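Terça-feira aberta

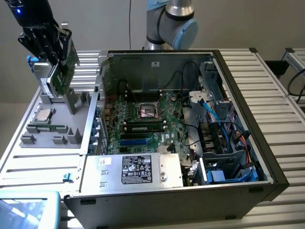

Clube de Escrita da Oficina Plokila – Contos curtos

Cheguei às três, com o folheto da Edby dobrado no bolso. Prometia "a desmontagem sem mãos". Já me prometeram muita coisa sem mãos, e acabei sempre a varrer.

O computador estava deitado de lado na bancada de alumínio, aberto como um peixe na lota. A garra segurava uma placa verde no ar, com a sua luzinha azul acesa, muito segura de si. O processador repousava no tabuleiro cinzento e o encaixe, lá no meio da placa-mãe, estava vazio.

– Quem tirou o processador? – perguntei.

– O sistema Flakton – disse a rapariga do crachá.

– E quem abriu a caixa?

Ela olhou para o folheto, como se a resposta viesse lá. Não vinha. Vinha um preço, 3.595 euros por mês, manutenção à parte.

Um senhor de gabardina quis saber quantas máquinas daquelas se desmontavam por ano. Duas mil, disse ela. O colega, ao mesmo tempo, disse três mil. Sorriram um para o outro e ficou assim.

Trabalhei dezanove anos na Gajewski, a separar memórias, fontes e discos. Conhecia aquelas patilhas azuis pelo tato. Há sempre uma que prende, e a gente dá-lhe um jeitinho com o polegar que não se aprende em folheto nenhum. Fiquei à espera dessa.

– Vai demorar? – perguntou o da gabardina.

– Eu tenho tempo – respondi, e puxei uma cadeira.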